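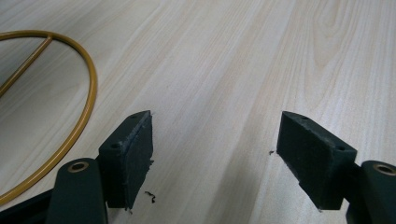 E. Szabó
Communications Manager, Fusto

September 16, 2023

FUSTO TO OPEN SECOND OFFICE FURNITURE WAREHOUSE IN DUDPORT

Fusto, a supplier of used and repaired office furniture, has signed a lease on a warehouse in Dudport. The site will open in November and will handle collection, repair and resale of desks, tables and storage units.

The company currently runs all of its work from Stevorley, where space has been short since spring. The new building can hold 2000 pieces of furniture and has two loading doors, so trucks can be unloaded and filled at the same time. Fusto expects to hire 30 people for the site, mainly drivers, repair staff and order packers. Applications are open now through the company's website.

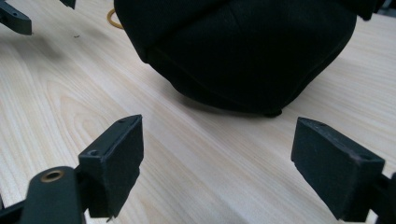 Tabletop in a light wood finish.

Customers in Dudport and nearby towns now pay a long-distance delivery charge on every order. That charge will be dropped when the warehouse opens. Offices that are closing or moving will also be able to book a pickup from the new site, and Fusto will give a written price before any furniture is removed.

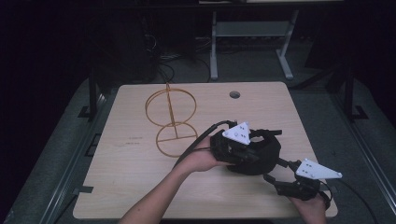
Tables will make up most of the opening stock at Dudport. Each one is checked for loose legs and damaged edges, cleaned, and given a stock number before it goes on sale. Listings will state the size, the finish and any marks on the surface. They will also note details such as rounded corners and a round cable hole, both visible on the table shown, as buyers often need to match pieces they already have.

The Stevorley warehouse will stay open with its present hours and staff. Orders already placed will ship from there as planned. Bulk buyers who want to move an order to Dudport should contact their usual sales desk before the end of the month.

Media contact: Fusto Press Office, Stevorley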